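Dishes, week whatever

So I promised a proper update on the dishwashing policy and then went silent for most of November. Sorry! I was collecting demos. So many demos. My thumbs have opinions about teleoperation now.

Quick recap if you skipped the last post: two arms, plates, trays, water, and one policy that's supposed to learn the whole business from people driving the arms by hand. We call the project Cluvham, which Colleen picked and won't explain. We're up to 227 demos, and the thing I wanted to test this round was whether the wrist views are pulling their weight or whether the overhead view could do it all alone.

My bet was on overhead. I mean, think about what a wrist camera has to work with once there's water involved. Glare, droplets, the edge of something clear going right past the lens, a huge yellow curve taking up one corner and the teal tray filling the middle. I'd look at those and think, how is any network going to get a plate position out of this?

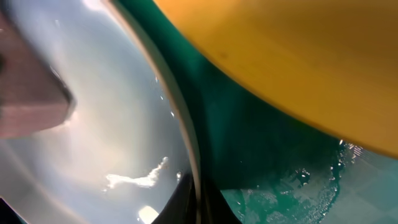 Kerttu Mustonen wrote back after I shared the draft that I was asking the wrong question, and that the policy doesn't need the plate position from up close, it needs to know how far the rim is from the finger. She also said to stop cropping the wrist views so tightly, because the fingers at the edges are the best ruler I've got. Fair. Annoying, but fair.

So I took the crop off and trained everything again, 3000 steps to start with just to see which way the curves were heading, then the full run overnight. Three versions: overhead only, wrists only, and all of them together. 61 trials each, same plates, same trays, and I wiped the table down between trials (mostly).

Overhead only was the one I'd bet on, and it was fine right up to the moment of contact. It would get a gripper over to the plate, very confident, and then close on air just beside the rim. Over and over! The trouble is that the grippers sit on top of the very thing you're trying to see. A plate half hidden under an arm is a guess, and the policy guessed badly.
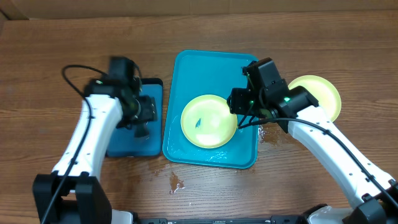
Wrists only had the opposite problem. Great at the last little bit, hopeless at finding the plate in the first place, and it would sometimes wander off over bare wood and just hover there. All together was the clear winner, and it dropped 22 fewer plates than overhead only. I'll put the full table up once Zofia has checked my scoring, since we disagreed on what counts as a drop. (I say if it slides back onto the tray, that's a regrasp. She says it's a drop. We'll see.)

What still bugs me is the wet table. Puddles shine, the shine moves when the arms move, and I have a feeling the policy is treating some of that shine as a plate rim. I tried adding random bright blobs to the training images and it helped a tiny bit, but fake glare doesn't bend the way real glare does. Next up I want to try collecting a batch with the lamp in a different spot every time. If you've done anything like this with water, tell me what worked, I'm all ears. I'll be in the lab wringing out a towel.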